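The Belt Question, Reopened

In June I wrote a short, harmless paragraph in this newsletter suggesting that a grown adult needs two belts. The mailbag since then has come to 409 messages, a record for us, beating even the sock garter business. Most of you disagree with me. A handful of you own one belt and are proud of it in a way that worried me a little. One reader owns a belt for each pair of pants and leaves them threaded through the loops in the closet, and I have thought about that person more than I would like.

So we bought four belts with our own money and wore them to work, to a wedding, through two airports and up one modest hill.

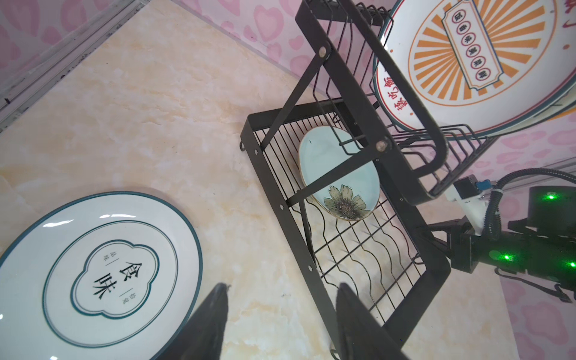 Mireille Tarawneh
Accessories Editor

Let me start with how I shop for a belt, so you can decide early whether to trust me. I wait until the old one splits at the hole I use most. I glue it. I wear the glued belt for another season. Then one morning it comes apart in a parking lot and I buy whatever is hanging closest to the register. By this method I have owned eleven belts in my adult life and liked one of them, and that one was a gift.

The tests were meant to be more orderly. Each belt went to one person for a month, then to a second person for two weeks if the size allowed. Zaid Nimri in our subscriptions office took the leather one. Raghda Haddad took the ratchet. Boris Murín, our copy editor, took the webbing belt and complained in full sentences. I took the stretchy braided thing, having lost a coin toss.

The Skamora plain leather, $78

This is the belt your uncle wore. It's a single thick strap in what the maker calls chestnut, with a square brass-colored buckle held on by two screws. It arrived as stiff as a ruler. For the first week Zaid said it felt like being hugged by a mailbox, and he had to take a short walk after lunch each day until it gave him some room.

By week three he had stopped mentioning it, and that is as high as praise goes for a belt. The holes haven't stretched. The edge has darkened where his hand goes to it. The color rubbed off on one pale shirt, right at the waist, and it took two washes to get it out, so wear it with dark things for a while.

My one real gripe is the sizing. Skamora measures from the fold at the buckle to the middle hole, as belt makers generally do, and the chart on the website explains this in gray type that I had to lean toward. If you order your pants size you will get a belt that closes on the last hole, if it closes. Go up one size, possibly two if you tuck in sweaters. Zaid did not go up. His first belt went back, and return shipping was on him.

The Prandent ratchet

A ratchet belt has no holes. There's a track of little teeth on the back, and the buckle clicks along it until you're held, like a very slow zipper. People who love these belts really love them. They will show you the clicking at dinner.

Raghda is now one of these people. She says the difference between before lunch and after lunch is exactly two clicks and that she resents every hour she spent with ordinary holes. I'll admit the fit is better than anything else we tried. The strap gets trimmed to length with scissors when it arrives, and you should measure that more carefully than she did (there is a spare piece of Prandent strap on my desk at the moment, and it's longer than it ought to be).

Two things against it. The release lever is small and sits under the lower edge of the buckle, and until you learn it with your thumb you will spend time in restrooms you had not planned on. And the leather is a thin skin over something else. After six weeks and two owners, it has a crease near the buckle that wasn't invited. I'd guess two years. Raghda says she'll buy another one then and be happy about it.

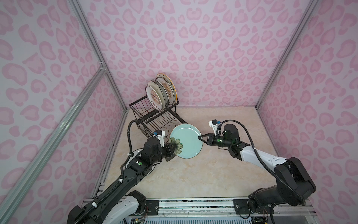 Turquoise plate with a dark green flower design, between two robot arms.

The Ditau webbing belt

Boris would like it known that he did not choose this. It's woven nylon with a plastic buckle and it comes in nine colors, seven of them some sort of green. He wore the olive. He wore it with wool trousers to make a point, then with shorts up the hill, where it made a different point and he got rather quiet.

It weighs nothing. It goes through airport security without a fuss, at least at the two airports we tried, and I make no promises about yours. It dried on a towel rail overnight. It can be cinched to any size, and the leftover end then hangs down in front of you like a tongue, and the little elastic loop provided to hold that end gave up on day nine. Boris fixed his with a rubber band from a bunch of asparagus. He'd have you know the rubber band is still going.

At the price of a decent lunch, I think this is the belt to keep in the suitcase. I do not think it's a belt to get married in, though a groomsman at our test wedding was wearing something very close to it and he seemed to be having the best time of anyone.

The braided stretch, from Yusuf

Mine. Yusuf is the shop on the corner below our office, and the belt has no brand that I could find, only a sticker saying it would fit up to 70 different outfits. I have no idea who counted them or what they were wearing. I don't own 70 outfits. I own four outfits and a number of cardigans.

The prong goes through the braid wherever you like, so there's no hole to wear out, and the elastic means that sitting down is a pleasure. For ten days I was ready to throw out everything I've ever written about leather. Then it began to relax. Elastic does that. By the end of the month I was fastening it three inches farther along than when I started, and I had not lost three inches. The extra length went around toward my back, where it slid out of its loop and tapped me whenever I took the stairs.

I still wear it on Sundays, so to speak, meaning any day with no stairs in it. 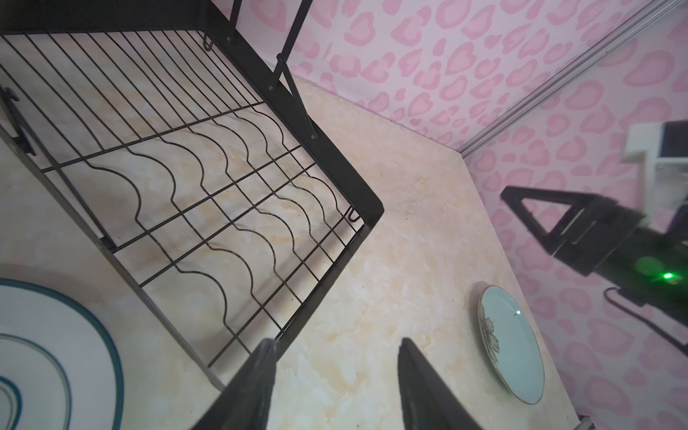

Which brings me to your letters, and to the point most of them raised: why can't a belt be both brown and black? You mean the reversible kind, with the buckle that twists. I know. I had one all through my twenties. The trouble is that whichever side faces in gets polished by your pants and bent the wrong way, and within a year you have a belt that's two colors and neither of them good. Wissam Nseir, who repaired bags for 23 years before he came to handle our returns desk, tells me the twisting post is the first thing to fail and that he never once managed to fix one so that it stayed fixed. He'd hand it back to the customer and suggest suspenders.

Several of you asked about suspenders. I'm not ready.

A few others asked how to punch an extra hole without ruining the strap. Buy the rotary punch, the cheap one is fine, and put a scrap of cardboard behind the leather. Measure the gap between the existing holes and mark yours with a pencil dot. Please don't use a nail. I used a nail on the gift belt, the one I liked, and there's a small tear there now shaped like a comma.

What to buy, then. For every day, the Skamora, one size up, and give it three weeks before you write to me. If your waist has opinions that change through the day, the Prandent, and measure twice. The Ditau lives in the suitcase. The braided one I'd skip unless you work sitting down on a ground floor.

That makes three belts, and I'm aware I said two in June. Zaid has offered to sort the replies this time. Send them to the usual address and put the word BELT somewhere in the subject line, or they end up in with the gloves.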